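The woman who runs the tea counter at Mundulov keeps her trays upright in a plate rack behind the door. She has worked there since April and says the first thing she did was throw most of the old ones out.

"They were plastic and they'd gone cloudy," she says. "You can scrub a plastic tray all afternoon and it still looks like it needs a scrub."

The replacements came from Raton, a small shop two streets away that sells kitchen goods and not much else. She wanted something with a wood look, a raised rim and rounded corners, as the square ones had kept catching on her apron. She took three home first and used them for her own breakfasts before ordering more.

Asked what she was looking for in those weeks, she says mostly the rim. "If it's too low, the cups go over the side when you turn. If it's too high, you can't get a cloth into the corner, and that's where the sugar goes."

The counter serves roughly 40 people on a busy morning. Each tray is wiped when it comes back, and at closing time they are all washed by hand and dried with a tea towel. She doesn't leave them to soak. A friend at Ambaye, the café by the station, lost several that way.

"She put them in the sink and went to answer the phone," she says. "Twenty minutes, and they were never flat again."

The pattern was a matter of taste. Her colleagues wanted plain white, to go with the worktops. She held out for the grain.

"White shows every drip of tea. With a bit of pattern you can get through the rush without it looking a mess, and then you clean it properly after. I like the colour as well. It's warm. The room's a bit cold otherwise."
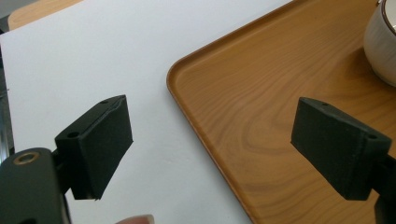 *A tray with a wood-grain pattern and a raised rim, next to a white surface.*

She has thought about buying a larger size for cake, and has a catalogue from Celtumar with the page folded down. The price has put her off so far. There is also the plate rack to think of, as anything bigger would have to live somewhere else.

"I'd have to move the teapots," she says, "and I've only just got those where I want them."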